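How to Join Two Sheets of Paper into One Big Pattern Sheet

If you have ever tried to draft a skirt or a pair of roomy pajama pants on regular paper, you know the trouble: the paper runs out long before the leg does! Wide pattern paper is lovely stuff, but it comes on a roll that has to live somewhere, and my sewing corner is already stuffed to the ceiling (the fabric got there first). So for years now I have been joining smaller sheets, and once you get the hang of it the seam will hardly bother you at all.

What you need

Two large sheets of plain white paper, the same size
A long ruler, the longer the better
A soft pencil and a good eraser
Clear matte tape, the kind you can write on
A table you can walk around, or at least reach across

I use the Treler drafting sheets, which come 100 to a pack and last me ages. Any smooth paper will do, though I would stay away from anything shiny, as pencil skids around on it and smears onto your sleeves.

Step 1. Flatten the paper

Paper that has been rolled wants to stay rolled. Roll it gently the other way, let it go, and then leave it under a few heavy books overnight. I know that sounds fussy when you are itching to start, but a curl at the edge will pull your tape sideways later and you will be cross with yourself.

Step 2. Check the edges

Hold your ruler along the edge of each sheet that will be joined. If you see a bump or a little wave, trim it off now. Factory edges are usually fine, and the edges you cut yourself at midnight usually aren't (ask me how I know).

Step 3. Lay the sheets side by side

Bring the two straight edges together until they touch, with no overlap. An overlap makes a ridge, and your pencil will hop every time it crosses. Put a small piece of tape at the top, another at the bottom, and only then run a long strip down the middle, smoothing it with the side of your hand as you go.

Don't fret if the whole thing sits a bit crooked on the table. You will be measuring from marks on the paper, so the table edge doesn't matter one bit. A few light pencil dots are plenty to get you going.

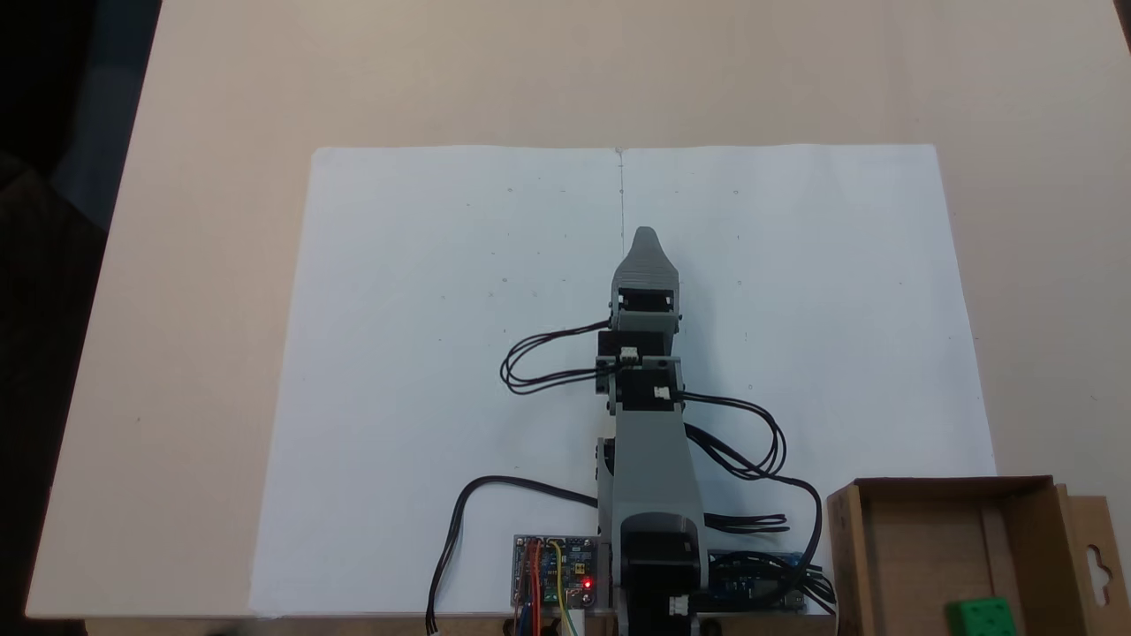 Step 4. Draw your guide lines

Pick one dot near the top of the left sheet and one near the top of the right, and join them with a light line straight across the seam. Measure everything else down from that line. For my pajama pants I measure a full 1000 mm for the outside leg, then mark the hip and the knee on the way down. Press lightly, because you will change your mind at least once!

Step 5. Put it away nicely

Fold along the taped seam, write the name and size on the outside, and slip it into a big envelope. Mine go in a flat box under the bed.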